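About Drarkier

Drarkier sets up robot picking cells and writes the working rules that go with them. We started with 2 people and one arm. Today we work with plants, labs and schools, and our rule book has been through more than 60 changes, the latest in March 2020.

The book is short on purpose. A cell gets a written risk review before the arm is powered. First runs are done at low speed, with the pendant in someone's hand. Bins are clamped down. Cables on the wrist are checked for slack and rubbing at the start of each shift — a snagged lead is the fault we see most.

We test on mixed items, hard and soft, in odd shapes. A grip setting is passed only after 10 clean runs in a row, and any change to the gripper sends the count back to zero.

Okoth, our training course, takes 4 days and ends with a practical check. Derkier handles service calls for our customers. For a copy of the rule book, write to the main office.
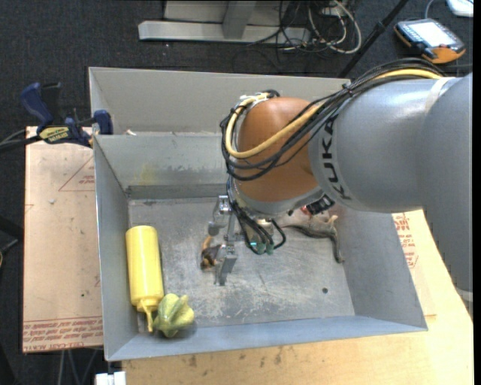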